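프라스턴, 작은 물건을 위한 탁상 정리 시리즈 '자키' 12월 출시

"서랍 하나, 수저통 하나부터 시작해 보세요"
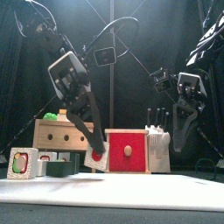 안녕하세요, 프라스턴에서 생활 소품 기획을 맡고 있는 유스라 라마단입니다. 보도자료는 원래 좀 점잖게 써야 한다고 배웠는데, 이번 제품은 제가 처음 스케치부터 붙잡고 있던 거라 그냥 제 말투로 쓰겠다고 회사에 떼를 썼어요. 홍보팀이 맞춤법만 고치고 그대로 내보내 주기로 했으니 편하게 읽어 주세요!

저희가 12월에 내놓는 '자키(Zaki)'는 식탁이나 조리대 위에 올려 두고 쓰는 작은 정리 소품 시리즈입니다. 큰 수납장 말고요, 매일 손이 가는데 막상 둘 곳은 마땅치 않은 것들 있잖아요. 컵 받침, 병뚜껑, 티백 몇 개, 냉장고에서 떨어진 자석, 아이가 어디선가 가져온 그림 타일 한 장. 저희 집 식탁은 저녁 7시쯤 되면 그런 것들로 꽉 찹니다. 밥을 먹으려면 팔로 한번 쓱 밀어야 하는데, 밀린 물건은 결국 식탁 반대쪽에 그대로 쌓이더라고요.

그래서 첫 번째로 만든 게 빨간 서랍 상자예요. 옅은 색 나무 테두리에 앞판만 새빨갛게 칠하고, 한가운데에 동그란 나무 손잡이를 하나 달았습니다. 처음에는 색을 아주 얌전하게 잡았거든요. 베이지, 회색, 연한 올리브색 같은 것들이요. 그런데 사무실에 시제품을 놓아두니까 다들 그냥 지나치는 거예요. 빨간 앞판으로 바꾼 다음 날부터는 지나가던 사람마다 손잡이를 한 번씩 당겨 봤고요. 색은 그날 바로 결정됐습니다.

두 번째는 흰색 수저통입니다. 모서리를 둥글린 덩어리 모양에 홈이 나 있어서 손잡이를 위로 세워 꽂아 두는 방식이에요. 앞면에는 왼쪽에 포크, 오른쪽에 숟가락 모양을 몸통과 같은 흰색으로 넣었습니다. 이 무늬는 디자이너 샤이마 우알리의 고집이었어요. 저는 그냥 밋밋하게 가자고 했는데, 샤이마가 "수저통인 걸 멀리서도 알아보면 손님이 와도 숟가락 어디 있냐고 안 물어본다"고 하더라고요. 듣고 보니 맞는 말이라 제가 졌습니다. 저는 손잡이 색이 어두운 조리 도구를 꽂았을 때가 제일 마음에 들어요. 흰 몸통하고 대비가 또렷해서 부엌이 갑자기 단정해 보이거든요.

그리고 앞면에 둥근 구멍 세 개를 나란히 뚫은 옅은 색 나무 상자가 있습니다. 구멍이 왜 세 개냐고 물어보시는 분이 정말 많은데, 두 개일 때는 콘센트 같고 네 개일 때는 단추 같았어요. 네, 그게 이유의 전부입니다. 안에는 행주나 종이 냅킨처럼 가벼운 걸 넣어 두시면 좋아요. 저는 고무줄이랑 빵 봉지 집게를 넣어 놓고 쓰고 있고요.

함께 나오는 그림 타일도 소개할게요. 흰색 네모 타일에 빨간 동그라미를 인쇄한 것으로, 서랍 상자와 색을 맞췄습니다. 타일은 꼭 어디에 쓰라고 정해 두지 않았어요. 상자 옆에 기대 세워 두는 분도 있고, 찻잔 옆에 놓고 티백을 잠깐 올려 두는 분도 있습니다. 시제품을 써 본 어느 가족은 타일이 밖에 나와 있으면 '오늘 설거지 당번은 아빠'라는 신호로 삼았다고 해요. 이 얘기를 듣고 회의실에서 한참 웃었습니다.

시제품 사용에는 쿨빌에 사는 19가구가 참여해 주셨어요. 기간은 16일이었고, 저희가 부탁드린 건 딱 하나, 저녁 먹기 전에 식탁 위 물건을 제자리에 넣어 보는 거였습니다. 제일 많이 돌아온 의견은 서랍 손잡이를 조금 더 키워 달라는 것이었어요. 젖은 손이나 고무장갑 낀 손으로도 잡고 싶다고요. 그래서 손잡이를 키웠습니다. 수저통 홈을 닦기 편하게 해 달라는 말씀도 있어서 안쪽 모서리를 다시 다듬었고, 나무 상자는 뚜껑이 있으면 좋겠다는 의견과 절대 달지 말라는 의견이 팽팽해서 이번에는 뚜껑 없이 나갑니다. 뚜껑파 여러분, 죄송해요. 다음 시리즈 때 꼭 다시 이야기해 보겠습니다.

관리법도 짧게 적어 둘게요. 나무로 된 부분은 물에 담그지 마시고 꼭 짠 행주로 닦은 다음 그늘에서 말려 주세요. 빨간 앞판은 거친 수세미로 문지르면 긁힐 수 있습니다. 수저통은 미지근한 물에 중성세제로 씻으시면 되는데, 물기가 있는 도구를 꽂아 두었다면 하루에 한 번은 비워 주시는 게 좋아요.

첫 생산 수량은 3000세트입니다. 서랍 상자, 수저통, 나무 상자, 그림 타일이 한 세트로 묶여 있고 낱개 판매는 아직 준비 중이에요. 판매는 쿨빌에 있는 생활용품점 딜릭스 매장과 딜릭스 온라인몰에서 시작합니다. 매장에는 직접 만져 보실 수 있게 진열 식탁을 따로 마련했어요. 서랍은 마음껏 당겨 보셔도 됩니다. 저도 출시 첫 주에는 오후마다 매장에 나가 있을 예정이니, 댁의 식탁이 얼마나 어지러운지 사진을 들고 오셔서 하소연해 주셔도 좋아요. 저희 집 사진도 보여 드릴게요!

제품 사진과 치수표가 필요한 기자님들은 프라스턴 홍보팀으로 연락 주세요. 색상 선택 과정이나 시제품 이야기가 더 궁금하시면 저나 샤이마 우알리에게 인터뷰를 요청하셔도 됩니다. 샤이마는 포크와 숟가락 무늬 이야기만 나오면 말이 길어지니 시간은 넉넉히 잡아 주시고요.

문의: 프라스턴 홍보팀
담당: 유스라 라마단(생활 소품 기획), 샤이마 우알리(디자인)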